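Search tickets Search

Home My tickets Knowledge base Status Contact

Ticket 2877
Subject: Career fair sign-up form drops second-choice sessions
Product: Maneo Events, school edition
Site: Prirnden Secondary School
Opened by: Ritu Khurana, careers coordinator
Assigned to: Eusebio Marín
Priority: High
Status: Resolved
Opened: Apr 4, 2022

Reported problem

Students in grade 9 pick a first and a second session for the career fair. The confirmation page shows both. The export I use to build the room lists only has the first. The second column is there but blank for most students. A few have it filled in. I have cleared the browser cache and tried a second computer with the same result. The room lists go to the employers at the end of the week.

R. Khurana

Reply - Eusebio Marín

Please send the export file as downloaded, without opening and resaving it in a spreadsheet program. Also confirm:

- whether the students used the link in the email or the tile on the school portal
- whether any session was renamed after sign-up opened
- the seat limit set for the whole event

Reply - Ritu Khurana

Export attached. Students used both routes. Homeroom teachers were told to use the tile but some forwarded the email. Two sessions were renamed: "Building Trades" became "Plumbing and Fitting" after Sadowski confirmed they were coming, and "Design" became "Interior and Kitchen Design" for Herkari. Seat limit is 200.

Reply - Eusebio Marín

Export received. The blank cells do not line up with the renamed sessions, so I have ruled that out. They do line up with the route. Records that came in through the email link have a second choice. Records from the portal tile do not.

The portal tile still points at form version 1, which had a single choice field. The confirmation page reads from the browser session and shows both picks regardless of what was saved. I have passed the confirmation page fault to Dragica Shehu in development as a separate item.

Before I repoint the tile, please check that the session pages display correctly in version 2, including the banner for each employer.

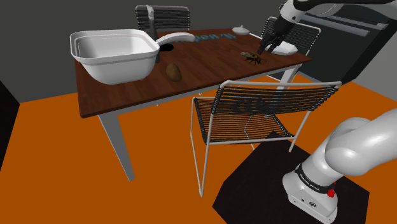
Reply - Ritu Khurana

Session pages checked in version 2. Titles, times and room numbers are correct. The Herkari banner, the one with the white sink on the wood-top table and the orange floor, loads on the session page but not in the student list view. The Sadowski banner loads in both. I can live without banners in the list if that holds up the fix. What I need is the second choices.

Reply - Eusebio Marín

The banner is a file size problem. The list view skips anything over 3000 KB. I have saved a smaller copy to your media folder and it now loads in both views.

Steps taken on the main issue:

1. Closed sign-up on version 1.
2. Repointed the portal tile to version 2.
3. Searched the submission log for the missing second choices. The log keeps the raw form data for both versions.
4. Recovered second choices for 110 students and wrote them back to the event.

Please run the export again and compare a few names against what the students remember picking.

Reply - Ritu Khurana

Export run. Second choice column is filled. Efthymia Galanis checked her homeroom and found one mismatch - a student who had signed up twice, once by each route. Which record wins?

Reply - Eusebio Marín

The later one, by submit time. If the student wants the earlier picks, edit the record under Attendees and save. Do not delete the duplicate, as that releases the seat in both sessions.

Reply - Ritu Khurana

Edited and saved. Room lists are built and sent. OK to close.

Closing note - Maja Tomaszewski, support lead

Cause: portal tile linked to a retired form version. Retired versions will show a warning to event owners from the September release. The confirmation page fault is still open with development and will be tracked there. Ticket closed.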